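Padgate put two robot arms on the computer teardown bench in September. I was told they'd take the boring part of my job, and I've been waiting to find out which part that is.
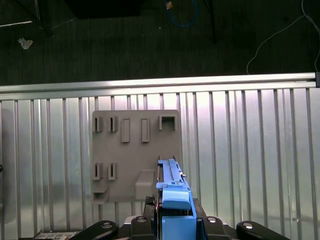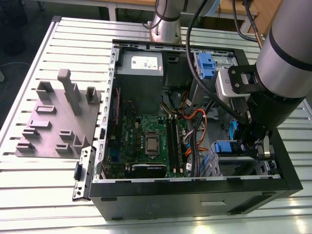

My hours are the same as before, 354 towers a month on the target sheet, and now I also babysit. The sales folks at Bonsu talk about speed. Look at the cables crossing that open Dell, though, orange, red and yellow in one bundle, and tell me who gets called when they snag. My bench partner moved to Plarwood after 7 weeks of it. I'm still here, grumbling.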